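Chapter 6
Streets and Shade

A residential street does several jobs at once. It carries cars, drains rain, and gives people a way to reach their front doors. It also decides how hot a block feels on a summer afternoon. In this chapter we look at the plain neighborhood street: a wide strip of asphalt with no lane markings, trees on both sides, and a car left at the curb.
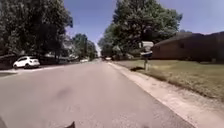

Radomir Janevski objects that a street this wide mostly invites people to drive fast, and that he would give part of the pavement back to the trees. His view is common among planners, and we return to it in Section 2.

Width is only part of the matter. Asphalt in full sun takes in heat all day and gives it back after dark. Asphalt under a tree canopy takes in much less. Where the trees stand, how tall they grow, and which side of the street they shade in the afternoon all count. 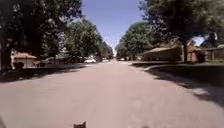
Lawns and low houses set back from the curb leave room for large roots — a point often missed when new blocks are laid out. In Ulcombe, our case study, the setback rule came first and the planting followed in October.

Related chapters
Curbs, Gutters, and Driveways
Choosing a Street Tree
Parking on the Block

© Florkard. All rights reserved. | Contact | Back to top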